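Arnureck Year Wall Planner Kit Review

The Arnureck kit costs $146, a lot for something most offices get free from a supplier every December. We have had ours up in the back hallway for five months. It replaced a paper calendar that had so much correction tape on it by summer that the squares no longer lined up.

In the box you get two coated panels, a joining strip, a bag of screws and wall plugs, a pack of colored pens, a cloth and a sheet of stickers for holidays. There is no spray cleaner. The instructions are one folded page and they are fine, apart from the drilling template, which is printed on such thin paper that ours tore when we taped it up.

Put together, the planner is 1660 mm wide. Measure your wall first. The listing at Nelldale gives the size of one panel only, and I nearly ordered it for a spot over the copier where it would not have fit. Hanging it took two people a little under an hour. The joining strip covers the seam well, but the seam falls between June and July, and a bar drawn across those two months always has a small gap in it.

The day squares are big enough for three short lines of writing. Weekends are shaded light gray and the week numbers run down the side of each month. I would have liked a blank column at the end for notes. We ended up writing ours along the bottom margin.

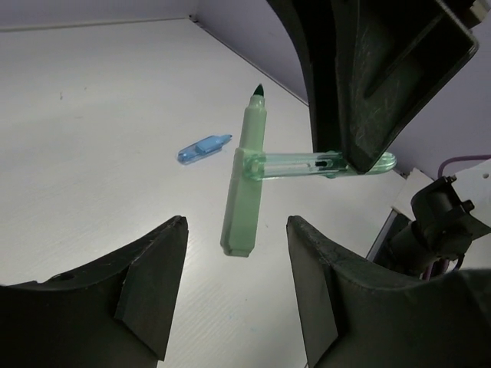

R. Bisht

The pens are better than I expected from a bundled set. We use green for deliveries and blue for time off, and both can be read from the far end of the hall. The red is too close to the orange. The tips are fine enough to write a phone number in a day square if you keep your hand steady. The black ran dry in the third month, but it gets used more than all the others put together. Arnureck sells refills only as a full pack, so we bought a pack of Mikosar markers for the next round. They wipe off just as well and the line is a bit thicker.

Erasing is where the coated surface earns some of its price. Anything written in the last week or so comes off with the dry cloth. Marks left up for two months need a damp paper towel and some rubbing, and the red leaves a faint pink shadow that I have not been able to get out of March. The old calendar could not be erased at all, so I can live with that.

The stickers are a letdown. They peel at the corners after a few weeks and leave glue behind when you take them off. We stopped using them and now write the holidays in by hand.

One thing to check before you buy: the dates are not printed in the squares. You write the numbers in yourself at the start of the year. It means the planner can be used again next year, but it is a dull job and easy to get wrong. I skipped a day in April and had to redo the rest of the month.

Pros: large squares, good pens, wipes clean with little effort if you keep up with it, sturdy once it is on the wall.

Cons: price, seam in the middle of the year, poor stickers, no single refills, red pen stains.

I would buy it again for a shared wall where several people need to see the same dates. For a home office, the half-size version should be enough.

Rating: 4 out of 5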